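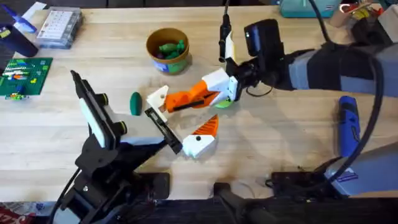

Tampo de madeira clara, peça em laranja e branco.

O barco do correio

Xiaoyan Cai chegou a Grunenora em fevereiro, com duas malas e uma carta de Abdel Hamid que dizia onde estava a chave. A casa ficava na última rua antes do cais. O quarto de cima dava para a água e o de baixo cheirava a gasóleo.

O trabalho era simples. O barco do correio vinha de Lisden duas vezes por semana, ela assinava a folha, separava os sacos e levava as cartas às casas. Havia 193 caixas de correio na ilha e quase metade não recebia nada. Abdel Hamid tinha feito a volta durante vinte e seis anos, até o joelho deixar de aguentar a subida da capela.

— As de cima primeiro — disse-lhe ele. — Depois é sempre a descer.

Na primeira semana enganou-se em quatro casas. Os vizinhos trocaram as cartas entre si e não se queixaram. Uma mulher deu-lhe um frasco de marmelada e perguntou se ela ficava até ao verão. Xiaoyan disse que sim. Ainda não tinha pensado nisso.

Entre os sacos vinha, todos os meses, um envelope para a Rua do Poço, número sete. No número sete não vivia ninguém. A porta estava pregada e a figueira tinha entrado pela janela. O remetente era sempre o mesmo, uma caixa postal em Ondbridge, e a letra inclinava-se para a esquerda.

— O que fazia com estas? — perguntou ela.

Abdel Hamid levantou-se, foi ao armário e trouxe uma lata de bolachas. Lá dentro estavam os envelopes, por ordem, atados com cordel. Nenhum tinha sido aberto.

— O regulamento manda devolver — disse ele.

— E não devolveu.

— Ela ia deixar de escrever.

Xiaoyan pôs o envelope novo em cima dos outros e levou a lata para casa. Durante a primavera juntou mais três. No verão a ilha encheu-se, houve postais com selos tortos e encomendas que não cabiam no carrinho, e a lata ficou debaixo da cama.

Em outubro não veio nada. Em novembro também não. Ela procurou duas vezes no fundo do saco e perguntou ao homem do barco, que encolheu os ombros.

A 4 de dezembro desembarcou uma senhora de casaco cinzento. Trazia um saco de viagem pequeno e perguntou pela Rua do Poço. Xiaoyan pousou a folha sem a assinar.

— Eu levo-a lá — disse. — Mas antes temos de passar por minha casa.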